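Thirteen Years of Packing, and Now the Arms

15 June 2023

I have been meaning to write this one since last September, when the first notice went up by the time clock, and every time I sat down to do it I got three lines in and went off to fold laundry. So forgive me if it wanders a bit.

For those of you who only come here for the tomato reports, I pack orders for Plovanix. We do snack bundles and gift bags mostly, the kind you get at a conference or from an aunt who likes to order things online. I have been there 13 years, long enough to remember when the whole place was one long bench and a radio. On a good shift our side sends out 3,000 bags, and until last fall every one of them was filled by hand.

The notice said the company was bringing in automation from an outfit called Tromex, and that there would be a meeting with sandwiches. (When there are sandwiches you know it's serious!) We were told no one on the floor would lose a job before the end of the next year, and so far that has held. I will be fair and say so. But I will also say that I drove home that evening with a stone in my stomach and didn't tell my husband until after supper.

What has changed so far

The first thing to go was the carton folding, and I can't pretend I cried over it. My wrists are better than they've been in years. The second was the label station, and that one was harder, for the labels were where people ended up when their backs went bad. It was the sitting-down job. A machine does it now, very nicely, and the folks who used to sit there are on their feet again, or they've gone part time, or in one case moved to the office and hates it. I brought this up at the spring meeting and they wrote it down. We have two tall stools by the inspection line now, which is a start, but stools aren't chairs.

The third thing is the bags themselves, and that's slower going than anyone promised. A carton is a carton every time. A cloth bag is a different animal altogether, it flops, it folds in on itself, and the handles get everywhere. I've been doing it so long that I hold the mouth open with two fingers without thinking about it, and I never once in my life considered that a skill until I had to explain it.

Because that's part of the job now, you see. Five of us signed up to help teach the bag work, and I was one of them. You hold a gripper in each hand and you do the packing with those, over and over, and the machine learns from how you did it. My first day I was all thumbs. I dropped more snacks than I packed and laughed until my eyes ran, and I went home more tired than I do from a full shift on the line. It's your forearms, and the concentrating. You can't chat while you do it either, and I miss the chatting more than I expected to. 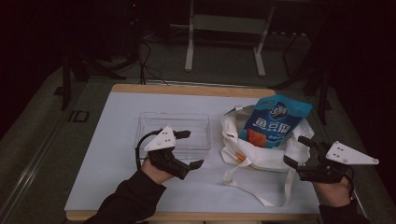

What I'd like them to remember

I get an extra 82 cents an hour for the teaching work. I said yes to it gladly, and I've since wondered if it's the right number for handing over what my hands know. I go back and forth. Some days I'm proud as anything that the way I tuck a bag is going to be in there somewhere, and other days I feel like I'm training the new girl who'll get my locker.

What I'd ask for, if they asked me, is a plain answer about the year after next. I'd also like the sitting-down jobs back in some shape, and a say in how fast the line runs once the arms are on it, because whoever works beside them has to keep up.

Anyway, the tomatoes are in and the first ones have set fruit, and I'll have a proper report on those next time. If your own workplace has gone through this, leave me a comment and tell me how it went, long ones welcome.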